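Irava Building, second floor: walk-through checklist
Date of walk-through: April 19, 2019
Walked by: Zakhar Hrynyshyn
Previous walk-through: March
Key: OK / FIX / WATCH. Comments are mine. Complaints about the comments can go in the suggestion box, see item 14.

EXITS AND STAIRS

1. Exit signs lit, both stairwells: OK
East sign has its new bulb. It now lights up the mop sink as well, so that's two things you can find in a fire.

2. Stair doors close and latch without help: FIX
West door stops an inch short. It was an inch short in March. I wrote "urgent" last time, so this time I'm writing it in capitals. URGENT.

3. Nothing stored on the landings: FIX
One folding chair, one artificial ficus. The ficus has a tag on it reading "temporary" and a layer of dust that disagrees.

4. Handrails tight: OK
Second bracket from the top squeaks but holds.

FIRE EQUIPMENT

5. Extinguishers charged, tagged, on their hooks: FIX
Unit 2209 by the kitchenette is fine. Unit 2247 is charged and tagged and was on the floor, holding the copy room door open. I put it back on its hook. Please buy a doorstop. Gevix Supply sells them, and I will sign for it the same day.

6. Smoke detectors clear of covers and decorations: WATCH
Paper snowflake removed from the one in the hallway. It's April.

7. Alarm panel shows no faults: OK

ELECTRICAL

8. No extension cord plugged into another extension cord: FIX
Kikine's office has three in a row, ending at a space heater. Heater unplugged, cords coiled on the desk with a note. The note was polite. The next one is a form.

9. Panel door has clear space in front of it: WATCH
Clear, apart from a box of 200 lanyards left over from the open house. If you need a lanyard, I know where they are.

10. Powered hand-held equipment, no obvious damage: WATCH
Indicator lights on. I'd like people to get into the habit of looking a thing over before they pick it up: cord if it has one, housing, strap, grip. Tape is not a repair, whatever the previous tenant believed. Anything that smells warm goes on the shelf marked OUT OF USE, and it stays there until someone has signed the card.
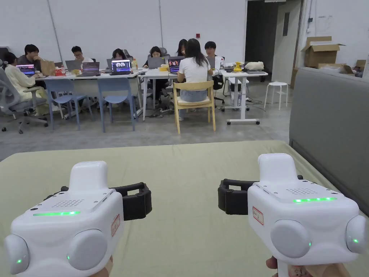 Item 10. Two white hand-held grippers, green light strips on.

11. Outlet covers present: FIX
Missing behind the water cooler, which is about the last place I'd have picked. Outlet taped over and the breaker switched off until Abugri Electric can come out. The water will be room temperature. We will get through it.

KITCHENETTE AND RESTROOMS

12. Microwave and toaster clean, nothing stored on top: FIX
Phone book on the toaster. I have two questions about this and the second one is where it came from.

13. First aid kit full and in date: FIX
Eyewash is in date. Burn gel is past it. The kit contains no bandages but does contain a large supply of ketchup packets, which look right from a distance and are no use up close. Restocking list sent to Gevix.

14. Suggestion box: OK
Not a safety item, but it keeps getting added to my list. It held one suggestion, asking for fewer inspections. Filed.

15. Restroom floors dry, wet floor sign available: WATCH
Floors dry. The sign was found standing in the parking lot, saving a space. It has been returned to work.

TO BE CLOSED OUT BEFORE THE NEXT WALK-THROUGH

Item 2: adjust the closer on the west stair door. Landlord.
Item 3: move the chair and ficus. Whoever loves them.
Item 8: one proper power strip, no heater. Kikine.
Item 11: outlet cover. Abugri.
Item 13: burn gel and bandages. Me, once the order arrives.

Initial your line when it's done and leave the sheet on the clipboard. The clipboard has a pen on a string - the pen belongs with the string.

Z. Hrynyshyn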